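Negi Door Course, club edition

A practice course for student teams who want their two-armed robot to get through a door in simulation. Load it, pick a start pose and go! The knob is the hard part (students love it, then hate it, then love it again), so we packed in 13 start poses and a replay tool for going back over every grab.

Seats: 3 per club
Saved runs: 500

Gripper at the knob, seen from two views:

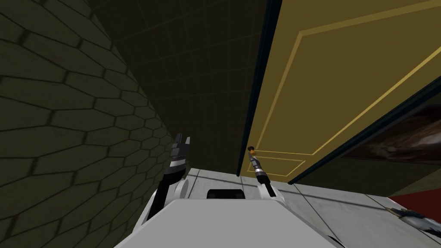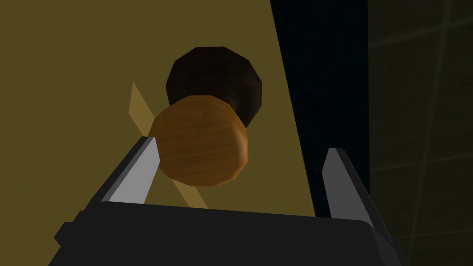
Dindesness, March

Gisela Quiroga's team is adding a second handle this spring. Questions about club seats go to Uzma Hashmi.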